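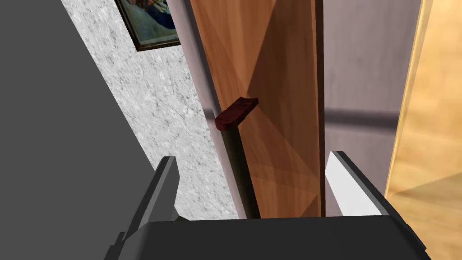 A wooden door, partly open. Rendering.

People who restore old flats speak a lot about floors and very little about doors. I think it is a pity. In August I visited a house with six flats, where Benvinda Esteves was repairing the inside doors one by one. Each had been painted many times, and two did not close any more. She takes off the hinges first, cleans them in warm water and soap, and only then looks at the wood — often the wood is not guilty.
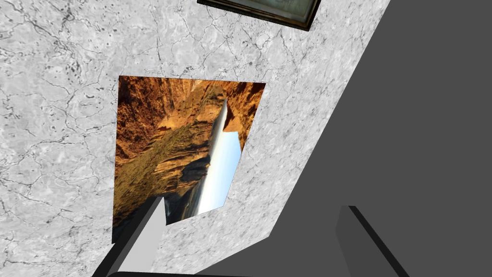 Kerstin Diekmann would begin with the floor all the same, as she finds it useless to adjust a door before one knows how high the floor will be. Benvinda agrees with this, but she leaves the door a little short and sleeps well.

Contact | © Kodby | Back to top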